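I finished Proltura last night at some awful hour and I have to talk about it somewhere, so you get a blog post!

Quick background for anyone who doesn't follow the tiny corner of games I live in. Proltura is a visual novel from a small studio called Nelach, and for years the only way to play it was in the original language or through a half-finished fan patch that stopped dead at the end of chapter three. I played that patch. I played it twice, in fact, and then spent an embarrassing amount of time reading forum theories about what happens to the lighthouse keeper. Now there's a proper English version, the whole thing, start to finish, and it's so good.

The setup is simple. You're Georgiev, a clerk sent to a harbor town called Fudham to close the local records office. You have until the end of June to box everything up. While you work you read what's in the boxes, and people come by the counter to ask for things, or complain, or just sit on the bench by the stove and talk. Whatever you decide to keep or throw out changes who comes by next. There's no combat, there are no puzzles in the usual sense, and I was glued to it for two weeks.

What I love most is how much the writing trusts you. There's a widow who asks for the same birth certificate in chapter one, chapter two and chapter five, and the game never stops to say why. You can work it out from a shipping ledger if you read it carefully, or you can miss it completely. I missed it in the fan patch! I got it this time around and had to put the laptop down and go make toast.

The script is by Fatos Kadrić and the English is by Edin Grgić, and I want to gush about the English for a minute, having lived with the other one for so long. The fan translators did a heroic job with no money and I'll always be grateful to them. But a lot of the jokes went flat, and everybody in town sort of talked the same way. Grgić gives each of them a voice. The ferryman never finishes a sentence. The schoolteacher corrects herself halfway through and then corrects the correction. Georgiev starts out stiff as a board, all forms and procedures, and loosens up so slowly that I only noticed when I loaded an early save and he sounded like a stranger.

Some words they left alone, with a little glossary you can open from the pause menu, and I think that was the right call. The glossary has its own jokes in it. Read the entry for "stamp, blue" after chapter four, that's all I'll say.

Most of my playing happened on the bed with the laptop on my knees, under as many layers as I could stand, which suits a game where it rains this much.
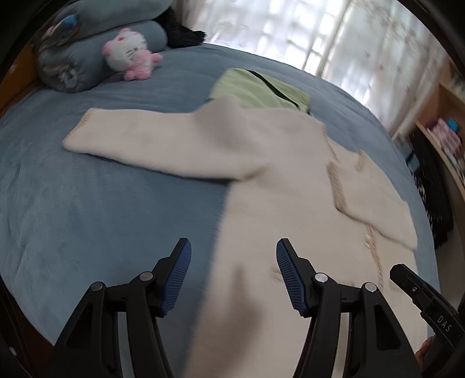 White cardigan, blue blanket. Proltura season.

OK, the practical stuff, for the people who message me about practical stuff.

It's long. I read fast and skipped almost nothing, and it still took me most of my evenings for two weeks. The script has 2643 scenes, according to the counter on the extras screen, and my first full run saw 695 of them. My second run was a lot quicker thanks to the skip button, which jumps over anything you've read and stops the second there's a new line. It even catches single changed words! I can't tell you how many visual novels get this wrong.

The backlog goes back 500 lines and you can jump to any of them, which saved me when I clicked past a letter I wanted to read again. There are plenty of save slots. You can change the font and make the text bigger, and the big text doesn't spill out of the box the way it did in the patch. Auto mode is a bit too quick for me even on the slowest setting, so I gave up on it and clicked.

The art has been redrawn for bigger screens and I was nervous about that. I'm fond of the old backgrounds, smudges and all. You can switch between old and new at any time with one key, though, and I ended up using the new ones for the harbor and the old ones for the office. The old office is darker and has a better stove.

Complaints? A couple. The chapter six text has more typos than the rest, nothing terrible, but there's one in a very important telegram and it did break the mood a little. The music loops are short, and the tune that plays in the post office will be in my head until I die. Also the route with the two brothers feels rushed next to the others. I wanted one more evening with them, at least.

Oh, and if you used the fan patch, don't try to bring your saves over. I tried. The game opened, showed me a black screen with the rain sound on it, and stayed there.

I've seen people ask which ending to go for first. I'd say don't aim for one. Keep the papers you'd really keep, throw out what bores you, and see who turns up at the counter. I threw out a fishing license in chapter two without a thought, and I was still hearing about it in chapter seven.

I've got 460 screenshots and no idea what to do with them. I'm going back in tonight for the harbormaster ending, which I've been putting off because I'm pretty sure I know what's in that last box. If you've finished it, come talk to me in the comments, but please put spoilers for chapter eight behind a warning. My sister reads this and she's only just met the widow.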